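Three Evenings of New Performance at the Adgate

The Adgate opens its spring season in March with three evenings of new performance, programmed together with the production house Vedach. Each evening holds a double bill, and doors open at 7 p.m.

The season starts with Slow Hem, a solo for one dancer and a field organ, developed during a residency at the Cheung studios last fall. It runs 48 minutes and is played in the round, with the audience seated on the stage floor. After the break comes Understudy for a Choir, a sound piece in which eight singers learn a score in front of the audience, one line at a time.

The second evening belongs to Doltano, the collective that last played the venue two years ago with a sold-out run of Night Ferry. Their new work is called Close Work and deals with hands, precision and trust. The performers move through a series of tasks that grow smaller and smaller until they are almost too fine to follow from the back row. The text is spoken live and partly taken from manuals, sewing patterns and letters.
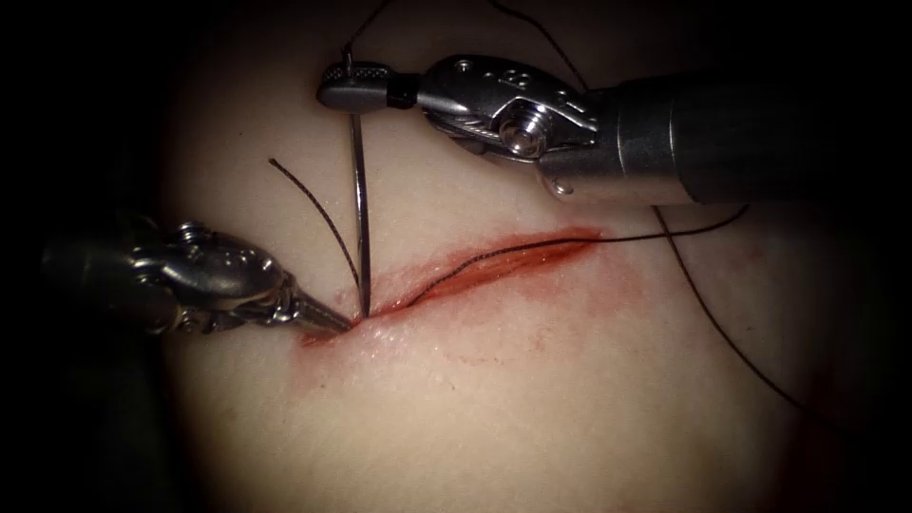 A needle driver holds a curved suture needle at a practice pad.

Close Work was first shown as a short sketch at a festival of student theater. The full version lasts 91 minutes without a break and includes a new score for prepared piano and tape. The collective has also reworked the ending, which is now played in near darkness. Latecomers can't be admitted once the piece has started. The evening closes in the foyer with a short concert by the same musicians.

The last evening is given over to two works in progress. The first is a duet for a drummer and a tap dancer. The second is a spoken piece about a town that moves its train station, told by four actors who share one microphone. Both groups will stay after the show to talk with the audience.

The main hall at the Adgate seats 277 for this season, fewer than usual, as the first rows have been taken out to make space for a wider stage. The balcony will be open on all three evenings. There is step-free access through the side entrance on the courtyard, and a hearing loop covers the main floor. The bar opens an hour before each show and serves soup and sandwiches.

Tickets go on sale in February at the box office and on the venue's website. A pass for the whole season is also available, with reduced prices for students and people over 65. Seats are not numbered. Passes can be picked up at the box office from noon on the day of the first show.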